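Home | Features | Food & Garden | Out & About | Subscribe

The year I gave in to quinces

I never meant to become a quince person. I moved to Prendon for the cheap rent, and the tree was just there, leaning over the back fence and dropping great furry yellow things on the path every autumn. For the first few years I raked them into the green bin (I know, I know!) and thought no more about it.

Then I got talking to Johannes Naidoo at the Ernley growers' market. He has 17 quince trees on a slope outside Tastthorpe, some of them older than his house, and when I told him about the green bin he looked so wounded that I went straight home and fished a bucketload back out. We've been mates ever since, and I've spent more arvos in his kitchen than I'd care to admit to my boss.

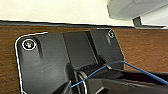

Low and slow, and then slower

Raw, a quince is hopeless. It's hard as a cricket ball and it'll suck every bit of moisture out of your mouth. But give it sugar, water, a strip of lemon peel and seven hours in a very low oven and it goes this ridiculous ruby colour, and the whole house smells like roses and honey. My first batch got three hours because I was impatient, and it came out a sort of sad salmon pink. Still ate it, mind you, on porridge, for a week.

Johannes keeps the cores and tips them into the pot tied up in a bit of muslin, and he won't hear a word about pectin from a packet. His paste sets like a brick. 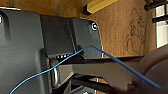 He also reckons you should leave the fruit in a bowl for a fortnight before you do anything with it, until you can smell it from the hallway. I've tried it both ways and he's right, annoyingly. The Gaber cheese people down the road buy most of his paste now, and last season he filled 1285 jars out of that one little kitchen, with his sister on labels and me on lids whenever I could get away. My thumbs were cactus by the end of it.

If you've got a tree, pick when the fuzz rubs off easily and the green has nearly gone. If you haven't, ask over a few fences. Someone near you is raking them into the bin.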